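Forum > Pflege & Make-up > Lippen

Thema: Prastier Lippenstift "Drarnus" - lohnt sich die neue Farbe?

Mirabelle_K
Hallo zusammen, ich lese hier schon lange mit und schreibe heute zum ersten Mal eine eigene Frage. Deutsch ist nicht meine Muttersprache, ich bitte also um Geduld, falls etwas komisch klingt.
Seit November benutze ich fast jeden Tag den matten Lippenstift von Prastier in der Farbe Truvau, das ist dieses gedämpfte Rosenholz. Ich bin damit sehr zufrieden. Nun gibt es die Serie Drarnus, die der Visagist Bakari Muli mit der Marke zusammen entworfen hat, und ich überlege, ob ich den Ton 327 bestellen soll. Er kostet 8 Euro mehr als die normale Linie. Hat ihn schon jemand getragen? Mich interessiert vor allem, ob er die Lippen austrocknet, denn meine Haut ist im Winter empfindlich.

tintenfisch84
Habe die 327 und die 384. Die 327 ist auf der Webseite viel zu rot dargestellt, auf der Lippe geht sie klar ins Beerige. Trocknet aus, ja. Ohne Balsam darunter würde ich sie nicht nehmen.

Frau Holunder
Das kann ich so nicht bestätigen. Ich trage die 327 im Büro von morgens bis zum Mittagessen und merke überhaupt nichts. Man darf halt nur eine Schicht nehmen und nicht drei, und vorher muss die alte Haut runter. Bei mir macht das eine weiche Zahnbürste mit etwas Honig.
Der Duft ist Geschmackssache, sehr vanillig.

tintenfisch84
@Frau Holunder: Ich nehme auch nur eine Schicht. Jede Lippe ist anders, aber für den Preis erwarte ich mehr Pflege.

Mirabelle_K
Vielen Dank für die schnellen Antworten! Beerig wäre mir sogar lieber als Rot. Ich habe eine helle Haut mit einem kühlen Unterton, und mit warmem Rot sehe ich leider immer ein wenig krank aus. Mit dem Balsam habe ich noch eine Frage: Lasst ihr ihn ganz einziehen, oder tupft ihr den Rest ab? Wenn ich bei Truvau zu wenig warte, rutscht mir die Farbe in die Mundwinkel.
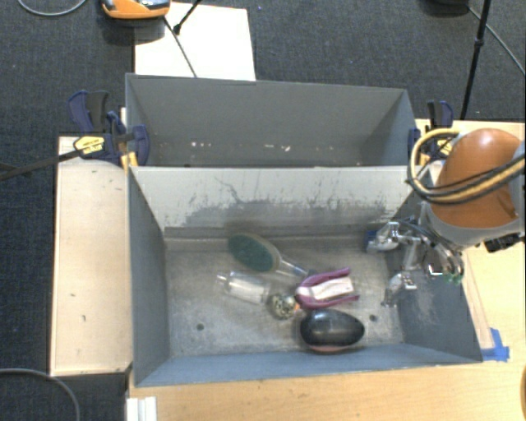
Bürste, Flasche und noch ein paar Sachen

Zur Haltbarkeit kann ich von der alten Linie nur Gutes sagen. Kaffee übersteht sie problemlos, eine Suppe nicht - dann ist die Mitte weg und nur der Rand bleibt stehen. Ist das bei Drarnus besser geworden?

kajal_und_kekse
Abtupfen!! Balsam drauf, 10 Minuten warten (ich mach in der Zeit die Augen, passt perfekt), dann ein Kosmetiktuch einmal zwischen die Lippen und fertig. Danach rutscht bei mir gar nichts mehr, nicht mal beim Döner, und das will was heißen :D

Rouge_Nr5
Ich verstehe den ganzen Wirbel nicht. Byun hat einen fast gleichen Ton im Programm, die Textur ist cremiger und man zahlt keinen Aufschlag für einen Namen auf der Hülse. Muli hat tolle Sachen für den Laufsteg gemacht, aber ob er selbst an der Rezeptur gearbeitet hat, da habe ich Zweifel.

Frau Holunder
Der von Byun ist aber nicht matt, sondern satiniert. Das ist ein ganz anderes Ergebnis, gerade auf Fotos. Und abgefärbt hat er bei mir auf jede Tasse.

Rouge_Nr5
Satiniert, stimmt. Trotzdem tragbarer im Alltag. Matt macht ab einem gewissen Alter jede Falte sichtbar, ich spreche aus Erfahrung.

Mirabelle_K
Ich möchte keinen Streit anfangen, beide Meinungen helfen mir. Den Byun habe ich einmal in der Drogerie auf dem Handrücken probiert, er war mir zu glänzend. Ich glaube, ich bleibe bei matt und bestelle die 327. Kann man die Hülse eigentlich nachfüllen? Auf der Verpackung von Truvau habe ich dazu nichts gefunden.

tintenfisch84
Bei Drarnus ja, bei der alten Linie nein. Die Nachfüllung klickt man unten rein, geht etwas schwer. Nicht am Stift selbst drücken, sonst bricht er ab, ist mir bei der 384 passiert.

kajal_und_kekse
Oh nein, die schöne 384! Kurz in den Kühlschrank legen vor dem Wechseln, dann ist er fester.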